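Search this site Search

Hand grippers from a shared workshop

February 17, 2019

The builder I visited works in Bredby, in a shared workshop where members pay for a shelf and a key. The project is called Leltano: a pair of grippers that a person holds in the hands, so that a robot arm can later learn from the movements.

"I started with the arm, and this was my mistake," the builder told me. "I had an arm from Skeludska, a good one, and I did not know what to teach it. So I put it in a box and began with the hands."

The first jaws were printed in May and they broke in one evening. The present ones are version 5. Between them there were 79 printed parts, and most are still in a drawer, because the builder does not like to throw away plastic that may be cut for something else.

I asked what was the hardest part. I expected to hear about software, but the answer was the wrists.

"The markers must sit stiff on the device. If the block moves a little when you turn the hand, then all your numbers are wrong, and you look for the error in the code for almost 4 weeks. I did this."

The blocks are now screwed down, and straps take some of the weight. A member from the Murín bicycle club, who has the next shelf, suggested the straps. After long sessions the shoulders still hurt.

For the tests the builder prefers kitchen things. A plate is flat and smooth, and it teaches you fast if the jaws close badly. Yellow things are good also - the program finds them easily.

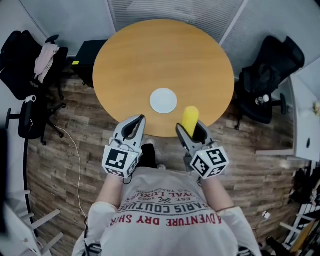 Leltano grippers at the round table, with the plate and a yellow test object.

The arm is still in its box. "Maybe in spring," the builder said. "First I want to set a table for four with these, and drop nothing."

Contact the editor | Copyright 2019 | Back to top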